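Jeltbridge Clothing Swap – minutes of the planning meeting, June 10, 2018

Typed up by me, Yamila Henríquez, from my own scribbles. If I got you wrong, yell and I'll fix it!

Present: Macarena Riquelme (chair), Zulema Orellana, Till Rieger, me. Ming-te Yau joined on the phone and dropped off twice, so some of this got said three times.

1. Last time's minutes
Approved, with one correction from Till. He offered to lend the folding tables, he did not offer to donate them. Sorry, Till.

2. The room
Macarena has the key to the upstairs room on Daza Street for the whole swap, doors at 10, out by 4. The stairs are steep and there's no elevator, so we talked for quite a while about strollers. We'll put a sign at the bottom and whoever is on the door helps carry. Zulema wants the windows open from the start this year and I am with her on that – last June I nearly melted next to the coats.

3. What we take and what we don't
Same as before: clean, no holes, nothing with a broken zipper. Shoes were the big argument. Ming-te says they take up too much space and go home with the same people who brought them (true). Macarena loves the shoes. We voted and shoes stay, but kids' sizes only. Limit is 21 pieces a person, and socks don't count because I don't want to be the one checking socks.

4. Hanging versus folding
Zulema feels strongly that bright things go on hangers and jeans go in stacks, and after the mess on the shirt table last year I came around to it. Shirts get hung with the shoulders square on the hanger, top button done up if there is one. Wooden hangers for the heavier stuff if we have enough. Till will ask his sister for hers.

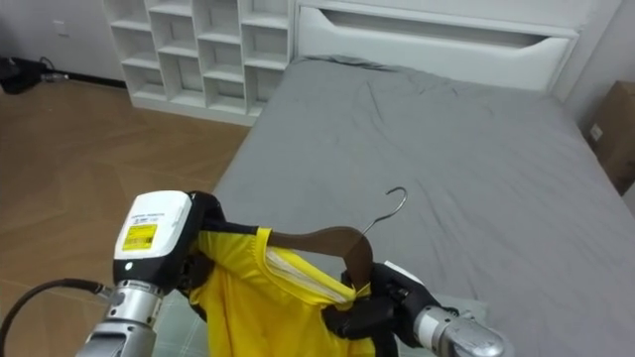

5. Money
We have 18 dollars left from last time, and Badidora, the bakery downstairs, is giving us day-old rolls again. Entry stays free. Till asked if we could put out a jar for the room fee and everybody was fine with a jar. Macarena will pay for tape and markers and wants her receipts back this time, please.

6. Flyers
Ming-te read us his draft over the phone. We all liked it except the word "garments," so it's going to say "clothes." He wanted a plain black and white flyer and I pushed for yellow, and I won, mostly by talking longer. Yellow shirt on a hanger, big letters, time and address underneath. Zulema will ask at Henatov Print what a small stack costs and tell us before anyone orders.

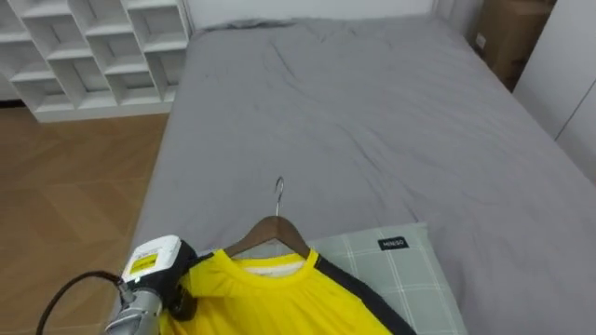 7. Leftovers
Last year I had bags in my hallway for weeks and I said very clearly that I'm not doing that again. Till will drive whatever's left to the thrift store the same afternoon. If it's more than one carload, Macarena takes the second.

8. Anything else
Zulema asked about a mirror. We have one, it's in Ming-te's garage behind a lot of other things, and he'll dig it out. Macarena would like music but not Till's music. Left open.

To do
Macarena: key, tape, markers
Till: tables, hangers, car
Zulema: print price, stairs sign
Ming-te: flyer, mirror
Me: door list, and calling the bakery about the rolls

We stopped at 5 past nine. Next meeting at Zulema's, and she says bring your own chair.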